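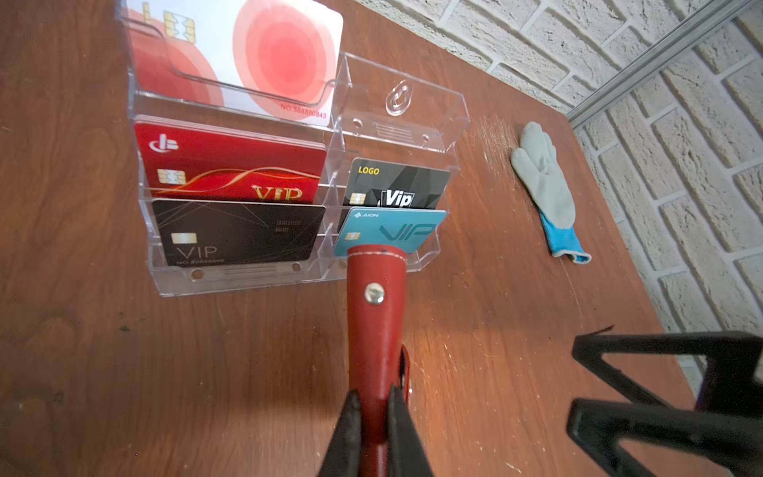 Plastic cards in a clear acrylic holder. Four of the cards carry VIP lettering.

Himetbridge shops to accept one another's loyalty cards from May

20/04/2022

2 min read

Independent retailers in Himetbridge will begin accepting one another's loyalty cards in May under a shared points scheme run by the payments firm Vullis. The scheme covers 24 businesses in the town centre and on the Ruda trading estate, including two pharmacies, a hardware shop, a dry cleaner and the Tymoshchuk bakery.

Existing cards will remain valid. Customers will not be issued with a replacement unless their card is damaged or the number on it can no longer be read. Each participating shop will keep its own card design and its own membership tiers, but the number on the card will be linked to a single account held by Vullis.

Points will be earned at a standard rate of one point for every pound spent, excluding tobacco, lottery tickets, prescriptions and gift vouchers. A balance of 100 points can be exchanged for one pound off a purchase at any shop in the scheme. Points collected before the changeover will be converted at the rate set by the shop that issued them, and customers will be able to see the converted figure on a till receipt.

Balances will expire after 14 months without a purchase. At present the expiry period differs from shop to shop, with the shortest set at six months.

A trial was carried out over the winter with 581 cardholders and four shops. Vullis said the most frequent fault was the duplicate number, where two shops had issued the same sequence to different customers. Affected accounts were given a prefix in the database -- the printed number on the card was left as it was -- and the till now asks the cashier to confirm the issuing shop when a duplicate is entered.

Cards can be read by magnetic stripe, by chip where one is fitted and working, or by typing in the number. Shops without a compatible reader will use manual entry until new terminals are installed. The terminals are leased to retailers at a flat monthly charge, with no fee taken on individual transactions.

Higher-tier cards will be treated as standard cards outside the shop that issued them. A customer with a premium card from the dry cleaner, for example, will still receive the premium discount there but will earn and spend points at the ordinary rate elsewhere. Vullis said a common set of tiers had been considered and put off until the first year's figures were available.

Account data will be limited to the card number, the balance, and the date and value of each purchase. Itemised receipts will not be passed between shops. Customers who do not want their card linked can opt out at any participating till, and their points will stay with the issuing shop under its current terms.

Retailers wishing to join after the launch can apply through the Vullis website. New members will be added once a quarter.

Share this article (14)
4 comments

Get local business news by email. Sign up to our newsletter. You can unsubscribe at any time.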